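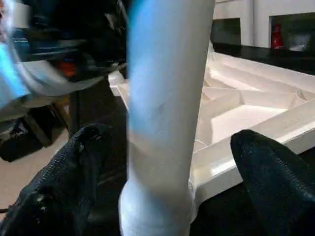 Plastic table assembly: my project report
Design and Making, Altby site, handed in 15/11/2022

What I wanted to find out

My project was about flat-pack furniture, and I picked the smallest and cheapest thing I could: a white plastic table with four push-in legs. We had one at home in Visham when I was little and it wobbled from the first day, so I've always wondered if that was the table's fault or ours. The Wuko leaflet I started from has hardly any words in it, only arrows, so I set out to write better instructions.

How it goes together

The top goes upside down on something soft. I'd really recommend this — the shiny side scratches if you so much as look at it. With the underside facing up you get a good view of all the ribs, and they're worth a look because they do most of the work. The top would be very bendy without them!

Each leg is a plain white tube that goes into a socket at the corner. Hold the top still with one hand, keep the other hand low down on the leg and push straight. My first go was with my hand right up at the far end, and the leg just leaned over and jammed.

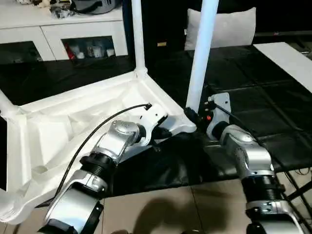
Leg order

I tried going round the corners in turn and also doing two legs first and leaving the others till after. The second way won easily, as you can lay the spare legs next to the top and still reach everything. I gave myself 15 minutes for each build and the quickest took 9.
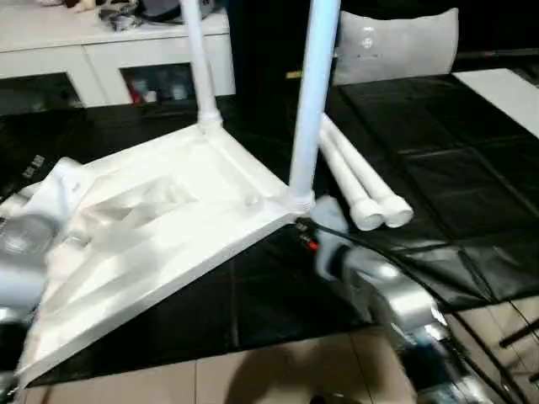
Fig. 3. Two legs in their collars, two still to fit.

What I'd change

My instructions came out at 195 words, which my group at Arrieta thought was still too long (fair enough). I'd add a drawing of where to put your hands, and I'd like to try it again in July with a bigger table. As for the wobble, I think ours at home just had one leg not pushed all the way in.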